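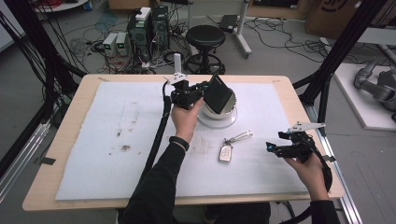 Muss man programmieren können, um einem Roboter etwas beizubringen?
Für den Anfang reichen zwei Hände und ziemlich viel Geduld, denn man macht ihm die Sache vor, immer wieder, und das Programmieren übernehmen hinterher andere.

So, April, halb elf abends, ich sitze mit Wärmflasche im Bett und müsste längst schlafen, aber ich muss das noch aufschreiben, sonst ist morgen die Hälfte weg. Ich war in Brirnon! Tag der offenen Tür bei Vurkia, wovon Sunil seit Wochen redet. Fast 830 Leute hatten sich angemeldet, hat die Frau am Eingang erzählt, und ich glaube, die standen alle gleichzeitig vor mir in der Schlange für die Namensschildchen. Meins ist übrigens noch an der Jacke. Damit bin ich auch durch den Supermarkt gelaufen und habe mich gewundert, warum die Kassiererin mich beim Vornamen verabschiedet.

Hingefahren bin ich mit dem Zug um kurz nach acht, und vom Bahnhof sollte ein Pendelbus gehen. Ging er auch, nur eben von der anderen Seite der Gleise. Also bin ich gelaufen, am Kanal entlang, mit einem älteren Ehepaar, das seinen Enkel dort arbeiten hat und mir die ganze Strecke von dessen Abiturnoten erzählt hat (sehr gut, außer Sport). War nett. Nieselregen, aber nett.

Drinnen erst mal Begrüßung mit Folien, viel zu lang, und das Mikro hat gepfiffen. Dann durften wir in Grüppchen durch die Räume. Ich war in der von Sunil Weerakoon, was ich natürlich so eingefädelt hatte. Komisch, ihn bei der Arbeit zu erleben! Zu Hause im Chor ist er der Stillste von uns allen, und da stand er und hat erklärt und gestikuliert und den Leuten die Fragen beantwortet, bevor sie fertig gefragt waren. Ich war richtig ein bisschen stolz, obwohl ich ja gar nichts dafür kann.

Ich hatte mir so eine Halle vorgestellt wie in den Autowerbungen, mit orangen Riesenarmen hinter Gittern und Funken. War es nicht. Es war ein Raum mit Tischen und Kabeln. Sehr vielen Kabeln! Auf dem Boden zwischen den Rechnern lag ein solches Knäuel, dass ich sofort an meine Schublade im Flur denken musste. Einen grauen Roboterarm gab es schon, der lag aber auf seinem Podest und tat gar nichts. Die Arbeit hat ein Mensch gemacht, in jeder Hand einen schwarzen Greifer. Genau das ist wohl der Trick, ich versuche es mal so hinzuschreiben, wie ich es verstanden habe: Man nimmt die Greifer, mit denen sonst der Roboter zupackt, selbst in die Hand und macht damit, was der Roboter später können soll. Eine Kamera sitzt dran und schaut zu. Aus ganz vielen solchen Durchgängen lernt dann der Rechner, wie man so etwas anfasst.

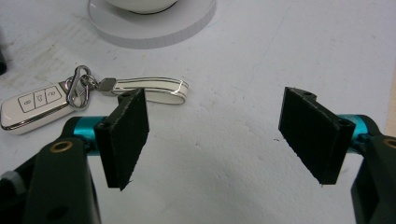
Der Autoschlüssel auf der weißen Platte, die Greifer noch offen.

An dem Schlüssel bin ich hängen geblieben. Ich hätte gedacht, man übt so etwas mit Bauklötzen, mit irgendwas Eckigem. Aber Deolinda Valente, die den Tisch betreut (kurze graue Haare, ganz trockener Humor, ich mochte sie sofort), meinte, mit Bauklötzen könne es jeder. Ein Schlüssel dagegen sei glatt, rutsche weg, und dann hänge ja noch das ganze Gebaumel dran, Ring und Clip und Band. Das Band mache jedes Mal etwas anderes. »Und Sie wollen doch auch nicht, dass Ihnen der Roboter mal Bauklötze bringt«, hat sie gesagt. Wo sie recht hat.

Das Projekt heißt intern Cunha. Warum, habe ich gefragt und keine rechte Antwort bekommen, Sunil hat nur gegrinst und gemeint, das sei vor seiner Zeit gewesen. Und das Programm, in dem die ganzen Aufnahmen landen, heißt Kavusex. Da hat die ganze Gruppe gekichert wie eine siebte Klasse, ich leider auch. Deolinda hat gewartet, bis wir fertig waren. Sie kennt das vermutlich.

3.341 Durchgänge haben sie bisher drin, die Zahl stand auf einem Zettel an der Tür, mit Filzstift, und die vorige war durchgestrichen. Ich fand das irre viel. Ein Mann neben mir mit Fahrradhelm unterm Arm fand es sehr wenig und hat das auch ausführlich begründet, und Deolinda hat genickt und gesagt, ja, ist wenig, kommen Sie gern vorbei und helfen Sie. Danach war er still.

Und dann durfte man selber! Ich habe mich natürlich vorgedrängelt. Nein, stimmt nicht, ich habe brav gewartet, bis das Kind vor mir fertig war, und das Kind war zu meinem Ärger sehr gut. Man denkt ja, das kann nicht schwer sein, man nimmt doch den ganzen Tag Sachen in die Hand. Aber mit diesen Greifern ist es, als hätte man Fäustlinge an und müsste damit eine Münze vom Boden kratzen. Die Finger haben so klobige schwarze Polster, und man merkt nicht, wie fest man drückt, jedenfalls ich nicht. Meine Arme waren nach kurzer Zeit lahm, und ich habe die ganze Zeit die Zunge zwischen den Zähnen gehabt, hat Sunil hinterher gesagt. Danke auch.
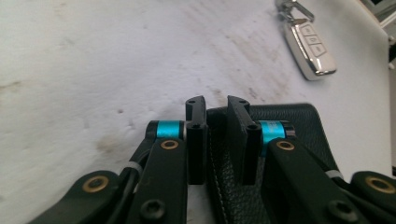 Warum muss man dieselbe Bewegung so oft vormachen?
Jedes Mal liegt das Ding ein kleines bisschen anders, und der Roboter soll lernen, mit diesen Unterschieden zurechtzukommen, statt eine einzige Bewegung stur abzuspielen.

Das hat Deolinda so erklärt, und ich habe es mir gleich auf den Handrücken geschrieben, also sinngemäß (»liegt anders!!«). Darum wird auch zwischendurch immer alles ein Stück verschoben, mal weiter nach links, mal schräg, mal etwas Zweites dazu. Beim Leder wurde es bei mir übrigens ganz finster. So etwas Flaches, Schwarzes, ein Portemonnaie oder ein Etui, das liegt ja so platt auf dem Tisch, dass man gar nicht drunterkommt. Mit der Hand würde ich es einfach an die Kante schieben und dann runterziehen, fertig. Das habe ich auch vorgeschlagen und kam mir ungeheuer schlau vor. Sunil meinte, darauf kämen fast alle, und man dürfe das auch, nur dann lerne der Roboter eben, Sachen vom Tisch zu schieben. Hm. Also wieder zurück und von oben versucht, und beim dritten Mal hatte ich es kurz in der Luft und habe laut gejubelt, und dann fiel es wieder runter. Ob man mein Gejubel auf der Aufnahme hört? Sunil behauptet, der Ton wird nicht gespeichert. Ich will ihm das mal glauben.

Was mir nicht aus dem Kopf geht: wie müde die Leute davon werden müssen. Acht Minuten habe ich gemacht, und mir tut jetzt noch die Schulter weh. Die machen das in Schichten, mit Pausen, und Deolinda sagte, nach einer Weile greife sie auch in der Küche so, Daumen und Zeigefinger steif wie eine Zange. Sie hat das ganz sachlich gesagt, aber ich habe seitdem beim Abendbrot ständig auf meine Hände geschaut. Wie man eine Gurkenscheibe nimmt! Wie viele Finger da beteiligt sind und wie der Ringfinger einfach so mitfährt, ohne gefragt zu werden. Ich habe die Gurke dann mit zwei Fingern versucht und bin kläglich gescheitert, Gurke unterm Herd, liegt da noch.

Mittags gab es Suppe im Hof unter einem Zeltdach, Linsen, ganz gut, ein bisschen wenig Essig. Ich saß wieder bei dem Ehepaar vom Kanal. Der Enkel war auch da und wurde abwechselnd mit Suppe und mit Fragen versorgt, der arme Kerl. Seine Oma wollte wissen, ob so ein Roboter später mal ihre Brille finden kann. Finden vielleicht, hat er gesagt, aber dann muss er sie ja noch hochheben, ohne sie zu verbiegen, und das sei das Schwierigere. Sie fand, dann könne sie es auch selber machen.

Ich bin nach der Suppe noch mal zurück in den Raum. Es war viel leerer geworden, die meisten waren beim Vortrag nebenan, und man konnte in Ruhe zuschauen, wie es aussieht, wenn jemand das kann.
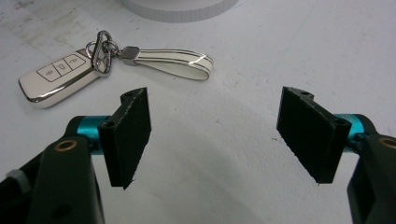

Ganz anders als bei mir nämlich. Kein Gefuchtel, kein Nachfassen, die Greifer gehen langsam ran und bleiben erst mal einen Moment stehen, offen, als würden sie sich die Sache überlegen. Deolinda meinte, diese Pause sei wichtig, die meisten Anfänger hätten es viel zu eilig. (Ich weiß, wen sie meinte.) Ich stand bestimmt eine halbe Stunde da und habe zugesehen und an nichts gedacht, fast wie am Aquarium beim Zahnarzt, und irgendwann kam Sunil mit zwei Kaffee und wir haben zu zweit geguckt und über die Probe geredet. Er will den Alt beim zweiten Stück leiser. Ich bin Alt. Wir haben uns nicht geeinigt.

Ein bisschen mulmig war mir zwischendurch schon auch, das will ich hier nicht weglassen. Da war eine Frau in unserer Gruppe, die im Lager arbeitet und wissen wollte, was denn mit ihr wird, wenn der Arm das alles mal kann. Es wurde ziemlich ruhig. Sunil hat nicht drumherum geredet, er hat gesagt, dass er es nicht weiß und dass sie bei Vurkia darüber auch streiten. Ich fand das anständig, aber für sie war es natürlich keine Antwort. Ich hätte gern nachher noch mit ihr gesprochen und habe sie dann im Gedränge nicht mehr gefunden. Das ärgert mich.

Zurück dann doch mit dem Pendelbus, diesmal von der richtigen Seite. Im Zug war die Heizung an wie im Januar, und ich bin eingeschlafen und erst kurz vor unserem Bahnhof wieder hochgeschreckt, mit dem Prospekt auf dem Schoß und Abdruck vom Fensterrahmen auf der Backe.

Morgen Mama anrufen, Linsen kaufen — mit Essig! —, und Sunil den Schirm zurückgeben, den er mir am Bus noch in die Hand gedrückt hat. Und die Gurke unterm Herd vorholen.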